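Waltska Gallery, Page 7: Clear Sheet on Black
Notes by Omid Mohammadi
Updated August 6, 2025

Page 7 covers clear plastic sheet against a dark ground. Earlier pages in the Waltska gallery dealt with paper, card and woven cloth, all of which show up well enough under any even light. Clear sheet is harder. It has almost no color of its own, and what the eye picks up is the light coming off the surface, the edges, and whatever is fixed to it or stands behind it.

The notes are for people who handle, store or photograph small clear parts on a tabletop. They assume a plain table, a cloth backdrop and one or two lamps. Sheet thickness and supplier are left out except where they change the result.

Ground and backdrop

A dark table and a black curtain are the standard pairing for this page. On a pale table a clear sheet takes on the color of the table and its edges are lost. On a dark one the edges and the surface glints carry the outline, and a sheet held upright can be followed from corner to corner.

Curtain cloth should be matte. Folds do no harm if they stay faint. Our stock is Drullen blackout, hung from a straight rail and left unpressed; pressing gives it a slight shine along the iron marks, and the shine is worse than the wrinkles. Lint is removed with a damp sponge before the lamps go on.

The tabletop should be close to the curtain in tone. A visible step between the two draws a line through any clear object that crosses it, and the line is easily mistaken for a crease in the sheet. 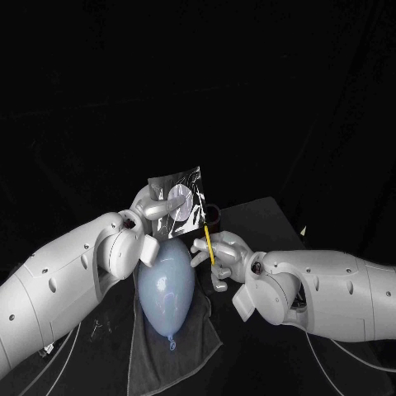 Clear sheet held upright over the dark tabletop, pale round disc near the center. Black cup behind.

Surface and glints

The streaks on a sheet like this come from small changes in angle across the surface. A sheet under finger pressure is never quite flat – the grip at the top edge bows it a little, and the bow shows as bright bands. In places the bands make the plastic look crinkled. Whether a given mark is a true crease can be checked by tilting the sheet a few degrees. A glint moves with the tilt. A crease stays where it is and only changes in brightness.

Deep creases do not come out. Light ones can be reduced by laying the sheet under a flat board overnight. Heat is not advised for thin stock, which shrinks at the corners before the center has relaxed.

The disc

A milky disc on a clear sheet works as a reference mark. It is the one part of the sheet that reads at a distance, and on a dark ground it reads as nearly white. On a light ground the same kind of disc can vanish, so a sheet sorted by its disc should be sorted over black.

Discs near the center are the easiest to find and the easiest to smudge, as that is where a thumb tends to land when a sheet is lifted and turned. A smudge on a translucent disc shows as a darker patch with a soft border. Clean it with a dry cloth first. Liquid cleaners can creep under the rim of anything stuck down and leave a gray ring that is very hard to shift.

Small objects behind the sheet

A black cup on a black ground is mostly rim. The curve of the rim catches a little light and the body below it goes dark. Seen past the edge of a clear sheet, the rim is what fixes the cup's place on the table, and it is also a fair test of the lighting: if the rim has gone, the lamps are too low or too far forward.

Cups with a rounded rim do better in this test than cups with a cut edge. A cut edge gives a thin, hard line that breaks up at small sizes.

Balloons used in the same setup should be kept out of the direct line of the lamps. A balloon throws back a bright spot, and that spot will turn up again in any clear sheet held nearby. Move the balloon before moving the lamp.

Lamps

One lamp to the side and slightly behind gives the best edge. A second lamp in front may be used at low power to bring up detail in dark objects, though it also lifts the curtain folds. Frontal light alone is poor: it puts one large glare patch on the sheet and leaves the edges dull.

For a square sheet held upright, start with the side lamp 30 inches from the near edge. Bring it in if the outline breaks. Raise it if the glare covers the disc.

Handling and storage

Hold clear sheet at an edge, with the fingers over the top and the thumb against the face. Keep the thumb pressure low. Two-sided support is better for large sheets, which flap when turned and pick up dust from the cloth.

Store sheets upright in paper sleeves, one to a sleeve. Stacked flat, they cling together and have to be peeled apart, and the peeling leaves fine scratches that show on a dark ground under side light. Sheets with discs get a sleeve cut with a round window, so the disc does not rub.

Stock references

Clear sheet, square: Durkari 541
Paper sleeve with window: Durkari 809
Blackout cloth, matte: Drullen, sold by the roll
Cups, black, rounded rim: Kordestani, any size that stands level

Durkari 541 ships with a thin protective film on one face. Peel it before use – left on, it dulls the glints and hides scratches that are already there. The film side is marked on the outer wrap only.

Page 8 covers frosted and tinted sheet and goes up in November.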